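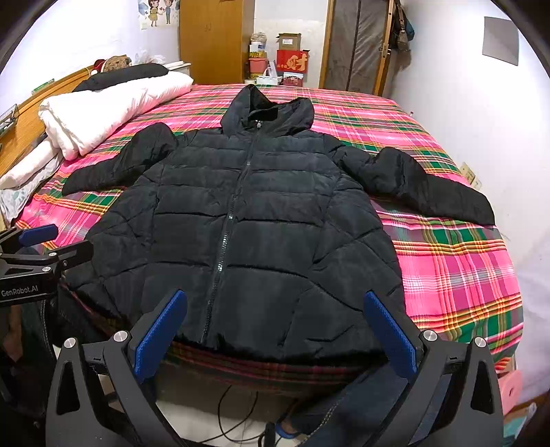 Skindetham, 24 Aug 2024

About Dritham Coat Care

Every coat we look after gets laid out flat before anything else happens to it. We close the zipper right up to the collar, set the hood toward the head of the bed, bring the sleeves out to the sides, and then we stand back and have a good long look. A black puffer on a bright plaid sheet is about as easy to look over as a coat can be, and we have looked over a great many black puffers, black being what most of Skindetham seems to wear from the first frost until the daffodils.

We are a small coat care and storage business on Ogunleye Street, upstairs from the old seed store. You bring us your winter coats when the weather turns warm, and we clean them, mend them, fold them and keep them for you until you want them back. Some people come the other way around, in a panic in the fall, with something that has spent the summer squashed under a suitcase, and we are glad to see them too (bring it in, we've seen worse, and you will get a cup of tea while we look at it).

How we got started

Dritham began in Ishbel Imrie's spare bedroom. Ishbel had worked for years behind the counter of a dry cleaner's in another town, and when she moved here she let it be known among the neighbors that she knew how to wash a down jacket without turning it into a bag of lumps. That was all it took. By the end of the first spring she had 21 coats hanging on the shower rail, over the doors and along the curtain pole, and her sister, who was supposed to be coming to stay, had to be put up on the sofa.

The spare bed was where the work got done. Ishbel had no table long enough for a grown man's parka with the arms out, and the bed was the right height if you didn't mind leaning, and soft enough that the padding could sit the way it wanted to. She put a checked sheet over it to keep things clean, and found she liked having the stripes to go by when she was getting a hem straight. When we moved to Ogunleye Street we bought a proper cutting table, secondhand, very handsome, and everybody used it for about a month. Then the bed came up the stairs in pieces and the table went under the window, where it now holds the sewing machine, the kettle and the mail.

Josphat Mugo joined the following year. He came in with a broken zipper on his own jacket, got talking about how it might be fixed, and ended up fixing it himself at the window while Ishbel dealt with the line at the door. He had been repairing tents and backpacks for an outdoor center and was looking for something closer to home. All our mending goes through Josphat now: zippers, snaps, torn linings, cuffs that have frayed from being chewed (children, mostly, though we have had a few grown-ups own up to it).

What we do with your coat

People often ask what they are paying for, and that's fair, so we'll go through it.

When your coat comes in we write up a ticket while you're still here and go through the pockets with you. Please do check them at home first. We have handed back house keys, a retainer, concert tickets for a concert long gone, and one very flat sandwich.

Then the coat is laid out on the bed. With a quilted coat we run a hand along each row of stitching, from the middle out to the side seam and then down the sleeves, feeling for thin places where the filling has slipped and for threads that have let go. The shoulders and the seat take the most wear. A row that has lost some filling can usually be coaxed back into shape in the dryer, but an open seam has to be sewn before the coat goes anywhere near water, and that goes on the ticket too, with a price, and we call you before we do it.

Next we do the zipper. It's run up and down with the coat flat and any stiff spot gets a rub of wax. Then it's closed again for the wash, so the teeth don't snag the lining. If the pull is missing or bent, Josphat keeps a tin of them and will find one close to yours. A whole new zipper is a bigger job and we'll tell you plainly if we think the coat isn't worth it.

After that comes the washing, which we do gently and with more rinsing than most people would have patience for, and the drying, which is slow and takes up a good part of the back room. Down has to be dried until it is dry right through and then dried some more. Wool coats and anything with a fur trim go by another route altogether, and we'd ask you to talk to us before you bring those in.

Folding

We are a little bit known for our folding, and we're proud of it!

The coat goes back on the bed, zipped up and facing the ceiling. Creases in the lower half are smoothed out toward the hem with the flat of both hands, slowly, so the air moves along instead of bunching up in one place. The hood is laid down inside the collar line if it will go, or left loose on top if it's a stiff one. Each sleeve is brought across the chest, one and then the other, with the cuffs lying level. Then the sides come in a little, and the hem is brought up to the middle, and the whole thing is turned over once and eased into its bag.

We don't use vacuum bags, and we don't press anything flat. A padded coat that spends five months with the air sucked out of it comes out looking tired, and some of them never get their loft back. Ours go into the Vokix, a roomy cotton bag with a drawstring that Ishbel designed on the back of an envelope and had made up by a workshop across town. It lets the coat breathe, it keeps the dust off, and it has a window for the ticket. You can buy the Vokix empty if you'd like to store your things at home, in two sizes. The large one takes a long parka, and the small one is meant for children's coats and short jackets, though we know of several that have been taken over for wool hats and one that is full of yarn.

Storage

The storeroom is on the cool side of the building, away from the stairs, with slatted shelves and a dehumidifier that hums. Last summer we had 141 coats on those shelves, and we knew a surprising number of them by sight. Bags are stacked no more than three high so that the one on the bottom isn't carrying the weight of all its neighbors. We take everything down and turn it partway through the season, which takes almost a whole day with the two of us and the radio on.

Coats are ready to go home from October. If the cold comes early, call us the day before and we'll get yours down, shake it out and hang it up so it has a night to plump itself before you put it on. Please don't be alarmed if it looks a bit flat in the bag. It has been folded since spring, and you'd look a bit flat too.

Learning to do it yourself

Not everyone wants to send a coat away, and we never minded that. In the fall and again in spring we open up the front room in the evening for anyone who'd like to learn. You bring a coat, we make room on the bed, and Ishbel shows you how to check it over, wash it in an ordinary front-loading machine and fold it so it goes on a closet shelf without springing off again. Josphat takes the other end of the room with needles, wax and his tin of zipper pulls. It's free, it's very cheerful, and it runs late because people start swapping coats. Last spring a teenager went home in a parka that had been brought in by a retired bus driver, and both of them seemed extremely happy with the arrangement.

We also keep a rack by the door for coats their owners have outgrown or are finished with. They are cleaned and mended like all the rest, and anybody who needs one may take one. You don't have to give a name, and you don't have to explain. If the rack is looking thin we'll put a note in the window, and children's sizes are always the first to go.

Who you'll meet

Ishbel is at the counter most mornings and does the washing and the folding. She can tell you what's wrong with a lining from across the room and will try very hard to wait until you've said hello.

Josphat is in from late morning until we close. If you have a question about a repair, it's best to catch him in person with the coat in your hands, as he finds it hard to talk about zippers over the phone.

Coming to see us

We're up the stairs on Ogunleye Street, through the green door beside the seed store. The stairs are steep, so if you have an armful or would sooner not climb them, ring the lower bell and one of us will come down to you. There's a spot for unloading just past the mailbox. Prices are on the board inside and on the Prices page, and you're welcome to leave your coats in any old bag you like, as long as we can have a look in the pockets before you go.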